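## 4. First run in the simulator

Do this section before anyone books time on the real arm. It takes one club session if the laptop is already set up (section 2).

You need:

- the club laptop, charged
- the Umolus simulator, with the Guvance arm model loaded
- the cupboard scene from the Fokorari task folder
- your team's logbook

### 4.1 Starting a session

1. Open Umolus and choose **Load scene**. Pick `cupboard_doors` and wait for the arm to settle in its home position.
2. Set the step limit to 200. Longer runs fill the disk and are not marked.
3. Set the speed slider to 12 per cent. Leave it there until your team has passed the first check.
4. Switch the view to **Wrist**. The competition task is driven from this view only, so practise in it from the start.
5. Press **Record**, then **Start**.

**Note:** If the scene loads with no arm, close it and load the arm model first. The order matters in the current version.

### 4.2 Approaching the panel

1. Drive the arm forward in short moves. Let it stop fully between them.
2. Bring the gripper square to the wood before you go any closer.
3. Lower the speed to its smallest setting for the last part of the approach.
4. Stop, save the view with **F9**, and write the step number in the logbook.

**Caution:** Do not use **Reset joints** with the gripper close to the cupboard. The arm takes the straight path home and will go through the door. The simulator allows this. The real arm will not, and the run scores zero.

### 4.3 Checking the wrist view 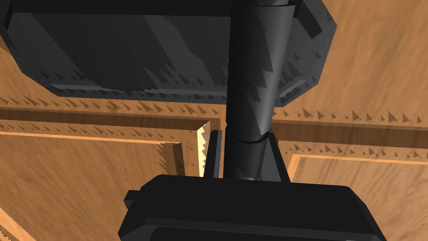
Shadow quality is set to Low on the club laptop so that the simulator keeps up. At that setting the shadows come out with saw-toothed edges, as along the groove between the panels and down the sides of the arm link, and the wood grain looks blurred. Neither affects the contact calculation. Do not judge distance from the shadows; use the readout in the side bar.

1. Check that the finger plate and the angled bracket are both in view.
2. Check that you can still make out the groove past the arm. If the dark housing hides it completely, back off and come in at a different angle.
3. If both checks pass, carry on to the grip test in section 5.

### 4.4 Saving the run

1. Press **Stop** before closing the window, or the recording is lost.
2. Name the file with your team name and run number.
3. Copy it to the Đặng team drive. Runs left on the laptop are deleted every Saturday.

**Note:** Error 923 means the team drive is full. Delete your own old runs and try again.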